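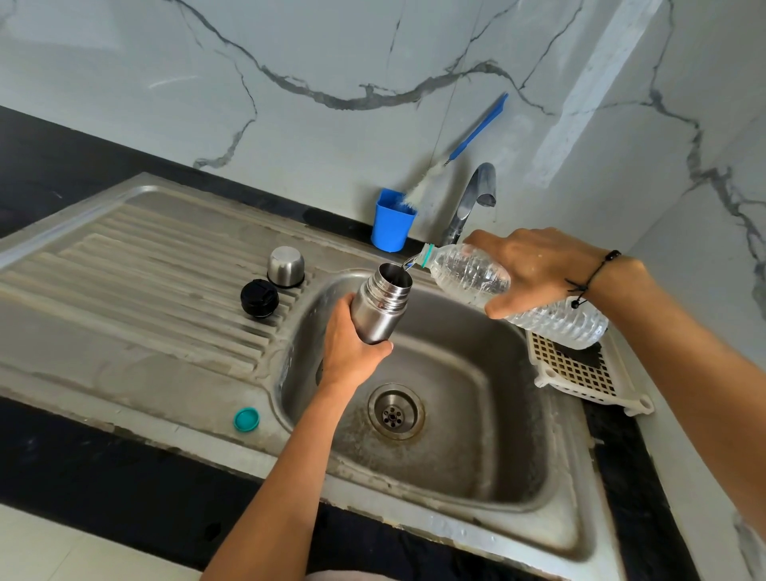 Session 4 notes: pouring, and why we're still doing it by hand

January 21, 2021

Okay, so last time we left off with grippers and I promised we'd get to liquids. These notes cover what I said in class plus a couple of things I ran out of time for. Bring your questions about the Turkum assignment to the next one, I know the wording on part two is a mess.

The question for this whole unit is the one I wrote on the board the first day: can a machine do an ordinary chore in an ordinary kitchen yet? My short answer is "some of it, slowly, if you set things up for it." Filling a flask from a bottle is my favorite test because everybody thinks it's easy (I did too, before I spent a September trying to get an arm to do it!).

Think about what your hands are up to. One holds the flask upright and keeps it from sliding, the other tips the bottle just enough for a thin stream. The flask mouth is narrow, the bottle is soft and nearly full, and if you squeeze too hard the water jumps. You feel the weight moving from one hand to the other and you correct without thinking. A robot has to get that from somewhere. Force sensing in the wrist helps a lot. Vision helps less than you'd hope, because clear plastic and shiny steel are two of the worst things you can show a depth camera. Steel over a steel sink, well, good luck.

And that's only the pour. Before it there's a bottle cap to twist off, a stopper and a cup to take off the flask, and somewhere to put them all down. Afterward it all goes back on, threads lined up. When I do my chore breakdowns I count the small stuff separately, and on this one the small stuff takes longer than the water does.

In our Plukby runs we did 267 pours with a single arm and the flask clamped in place. Clamping is cheating a little, and I want you to say so when you read papers that do it. Ask what was bolted down! Ask who took the caps off! With two arms and no clamp it gets much harder, because now the target moves too, and your planner has to treat both hands as one job.

Shop floors are a different story. The Flimatura line we looked at fills containers all day with no trouble, but every container is the same shape and arrives in the same spot. Your sink has a brush in the corner, a mat leaning on the side, and parts wherever you set them. That's the gap we keep coming back to.

For next time:
Read the Kruger handout, sections 3 and 4. Skip the math in the middle if you're short on time.
Fill a flask at home over the sink and write down every separate hand action, both hands, including the caps.
Then try it with your eyes closed (cold water only, please) and note what you used to tell when it was getting full. Sound counts.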